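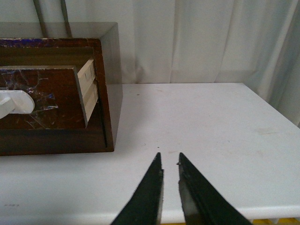 19th April

Long day, and my tea went cold twice, but I want to get this down before I forget what I think. We have had the Hutine arm on trial from Wokov for 17 days now, with 30 allowed before we have to pay or send it back, and I still change my mind about it every time I sit down to supper.

Drawers again today. I do love a drawer. People who sell these things always want to show you a cup being picked up, and a cup is fine, but a drawer has to be pulled straight and stopped in time, and an old one has opinions of its own! The Weldu software that comes with the kit has a lesson for it, and I went through the whole thing with my notebook on my knee, the way I used to learn knitting patterns. The manual is friendly enough, although whoever wrote the chapter on grip force must have been in a hurry to get home.

I set it up for 75 pulls and kept a page for my grumbles. Most of them were about the menus, which hide the speed setting two screens down from where any sensible person would look for it. I have written to Wokov and asked if that could be moved. They answered the last letter so kindly that I felt bad for having been short with them. 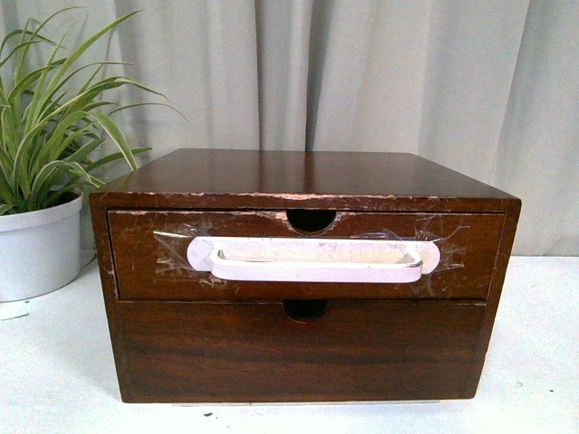 Does the trial price cover the gripper as well as the arm? The gripper is included for the full 30 days, along with the Weldu license, but spare finger pads are charged separately.

I copied that from the papers because I keep forgetting it, and I know I will be asked in July when the budget comes round. Urkov has a cheaper kit and I have promised myself a fair look at it, though their brochure is all swooping arms and very little about what happens when something sticks.

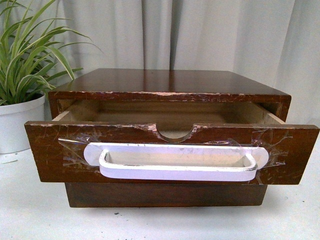 The old chest with its drawer partway out, white handle and tape and all.

I have grown fond of that scuffed little chest, and I would miss it if we switched to something new and smooth. Tomorrow I want to try the slower speed and read the grip chapter again with fresh eyes. Must also order the 2 spare pads, and buy more tea.

Contact | Copyright, all entries by the author | Back to top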